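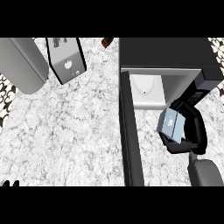
Countertop render, top view

Thread: Sound-reactive LED strip under a cabinet, flickers at low brightness

pisov_bench
Posted July 11, 2021

I put a 65-LED strip under the kitchen cabinets and wired a small microphone board to it so the lights follow music. Full brightness is fine. Below a third or so the first few LEDs flicker and sometimes go green. Power is a 3 amp supply, and the data wire from the controller to the strip is pretty long. I wrote the code myself. Any ideas?

Rekha Mittal
What voltage is the controller's data pin? If it's 3.3 and the strip is running on 5, that's your problem. Put a level shifter right next to the controller.

hafthorsson_fan
I'd try a resistor first. I used 400 ohms or whatever was in the drawer, right at the strip input, and mine stopped going green. No level shifter in there at all.

Rekha Mittal
That works until the room gets warm or you swap strips. It's out of spec.

hafthorsson_fan
Mine has run since September with no trouble. Parts cost money and he has a long wire, so ringing is the first thing I'd look at.

pisov_bench
It's 3.3 on the data pin. I have resistors here but no level shifter.

Ashok Negi
You may have two separate problems. Green on the first LEDs sounds like bad data. Flicker at low brightness could be your code. If you scale the microphone reading down to a small number and round it, it will jump between 0 and 1 all the time. Print the values and see. With no music playing, what do you get?

pisov_bench
Quiet room it reads between 488 and 497 and moves constantly. I subtract a fixed number and scale what's left.

Ashok Negi
Then average the last several readings and ignore anything under a threshold. Fix that before you buy parts.

Rekha Mittal
Agree on the averaging. Still want the level shifter.

pisov_bench
Added a resistor at the strip and the averaging. The flicker is gone. I still get a green LED once in a while — maybe once an evening. Ordered a level shifter.

hafthorsson_fan
Shorten the wire while you wait for it. Twist the data wire with a ground if you can't.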